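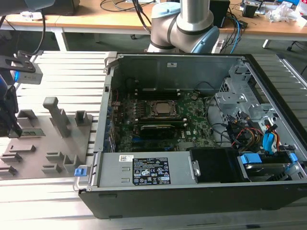
図3:分解セルの固定カメラ画像。側板を外したデスクトップ筐体を横置きにした状態。左はグリッパと治具プレート。

4.2 知覚モジュールと動作計画の接続

本節では、知覚側の出力をどのような形で計画器に渡すかを述べる。前節までの部品検出は、学習済みの領域分割と深度からの平面当てはめを組み合わせたものだが、出力をそのまま把持計画に流すと失敗が多い。原因は主に二つ。部品の境界が隣と融合すること、それと姿勢推定の更新周期が計画器の周期と合わないこと。

対象は筐体内のメモリモジュール、拡張カード、ハードディスク、電源ユニットの取り外し作業である。図3の筐体では、暗色のメモリモジュール列がCPUのすぐ下に並び、その下に黒い拡張カードが挿さっている。暗い部品どうしの分離は色だけでは弱い。そこで我々はスロット方向の事前知識を入れた。基板の主軸を先に推定し、候補領域をその軸に沿って切り直す。単純な処理だが効果は大きかった(表2)。

青い樹脂部品は逆に扱いやすい。図3では電源左端のリリースタブとハードディスクのクリップが青で、どちらも操作点の候補として早い段階で拾える。ただし同じ画像に青いSATAコネクタも写っており、色しきい値だけだと誤って操作点に入る。形状の縦横比と、近傍にケーブル状の細長領域があるかどうかで除外している。閾値は手で決めた。自動化は今後の課題。

ケーブルは別扱いとした。剛体として姿勢を持たせず、占有ボクセルに膨張をかけた「接触回避領域」として計画器に渡す。膨張幅は5 mm。これより小さいとドライブケージ脇の束に指先が触れ、大きいと逆に経路がほとんど残らない。Rezaeiの提案で、細い単線のケーブルだけ接触コストを下げ、完全な禁止領域にはしないこととした。基板の上を細いケーブルが横切る配置では、禁止にすると下の部品に到達できないためである。

計画器にはグリッパ先端の接近方向を離散化したものを与える。離散化数は36。各方向について逆運動学の可解性、筐体内壁との干渉、保持後の引き抜き方向の三つを順に調べ、最初の二つで落ちたものは引き抜きの計算に進めない。計算時間はこの順序に強く依存する。初期の実装では引き抜きを先に評価しており、かなり遅かった(恥ずかしながら投稿直前まで気づかず)。

ミドルウェアは自作のGreltentを用いた。知覚、計画、実行の各ノードが共通の時刻印付き状態を購読する構成。姿勢推定の更新は計画中には反映せず、計画開始時点のスナップショットを固定して使う。実行直前に最新値と比較し、ずれが許容範囲を超えたら破棄して再計画する。途中で差し替える方式も試したが、軌道の継ぎ目でで速度が不連続になる例があり、採用しなかった。

治具プレート側の座標は筐体とは独立に校正する。プレートの支柱とスロットブロックは位置が既知なので、知覚の結果を使わずモデルから直接目標姿勢を与えられる。筐体側だけが推定値。この非対称性のおかげで、誤差の切り分けが楽になった。把持前のずれは知覚、把持後のずれは指先のすべりとみなしてよい場合が多い。例外は5.3節で述べる。

評価データはJuksideの実験室とHartonoの実験室で収集した。把持試行は合計1,003回。うち3回は通信断で記録が欠けたため除き、残り1,000回を集計に用いた。筐体の置き直しは試行のまとまりごとに手で行い、向きは意図的に揃えていない。照明条件は統制していない。これは弱点でもあるが、実際の分解ラインに近い条件を優先した。

失敗の内訳は表3に示す。目立つのは電源ユニットで、金属面の反射により深度が欠け、平面当てはめが傾く。ラベル部分は比較的安定しているので、現在の実装ではラベル領域の点群に大きな重みをかけている。ラベルの無い機種では当然使えない。Grikthorpeの筐体群がこれにあたり、別途、外形エッジによる当てはめに切り替えた。切り替えの判定は領域分割の信頼度で行うが、境界付近の値で二つの方式が交互に選ばれる振動が見られたのでヒステリシスを設けた。

なお、ハードディスクの取り外しではクリップの解放と本体の引き出しを一つの動作として計画せず、間に力覚による確認を挟む。反力が閾値を下回らない場合は解放に失敗したと判定し、指先の位置をずらして再試行する。再試行の上限に達したら人に渡す。上限値の選び方が結果に与える影響は小さかったため、以降の実験ではすべて同じ値とした。閾値の機種依存性については次節で扱かう。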